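Staking plan check after a losing January – level stakes vs. percentage

overround_ed wrote:
Running the Prevthorpe racing tips since the start of the year at level stakes, one point per bet, win only. January closed at 57 bets, down 3.2 points. I record the advised price, the price I took, and the closing exchange price. On average I am getting 4% less than advised. Before I change anything I would like opinions on whether moving to a fixed percentage of bank makes sense at this sample size.

tissue_price wrote:
No. 57 bets tells you nothing about the tips and very little about the staking. Percentage staking changes the variance and the drawdown profile. It does not repair a 4% price leak. Fix the leak first. What time are you betting?

overround_ed wrote:
Usually within 40 minutes of the email. I know that is slow. I work shifts.

Laydown37 wrote:
Then you are measuring your own delay and calling it the service's record. I followed Prevthorpe for a season and the price moved inside five minutes on nearly every midweek race. Weekend cards were better because the markets are deeper.

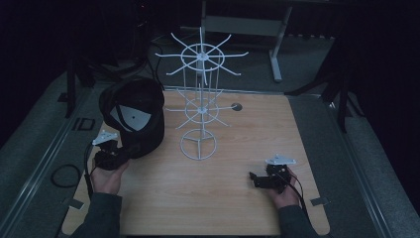

White wire rack on wooden table

tissue_price wrote:
I disagree with part of that. Closing price is the number that matters. If he takes 4% under advised but still beats the close, the bets have value and the delay is only costing him margin. Ed, what is your average against the close after commission?

overround_ed wrote:
Plus 1.1% across the 57. Without the two biggest movers it is minus 0.3%.

Laydown37 wrote:
So it is flat. Two horses are carrying the whole figure.

tissue_price wrote:
You can't remove the outliers from one side only. Take out the two worst drifters as well and post it again.

overround_ed wrote:
Fair point. With both ends trimmed it is plus 0.6%.

sp_only wrote:
For comparison, I have 2,699 bets logged with Skedden at starting price. My longest losing run was 37, at average odds a little over 8.0. At level stakes that was 37 points. At 1% of current bank the same run took 31% off the balance – easier to sit through, but the recovery is slower as well.
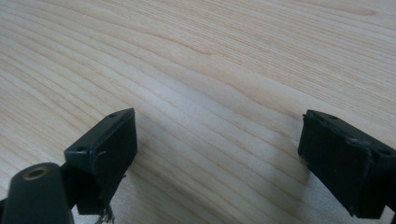 The other thing I would do is split the log by odds band. Most of my loss against advised price came from anything over 12.0, where one bookmaker had the top price and cut it on the first bet. Below 5.0 the difference was under 1%.

Laydown37 wrote:
Agree on the odds bands. Still don't agree that 1% is right for him. At those odds I would want half that.

overround_ed wrote:
I'll keep level stakes to 200 bets and log by band. Will post the sheet then.

Contact us | Forum rules | Copyright Sutherland Betting Forum | Back to top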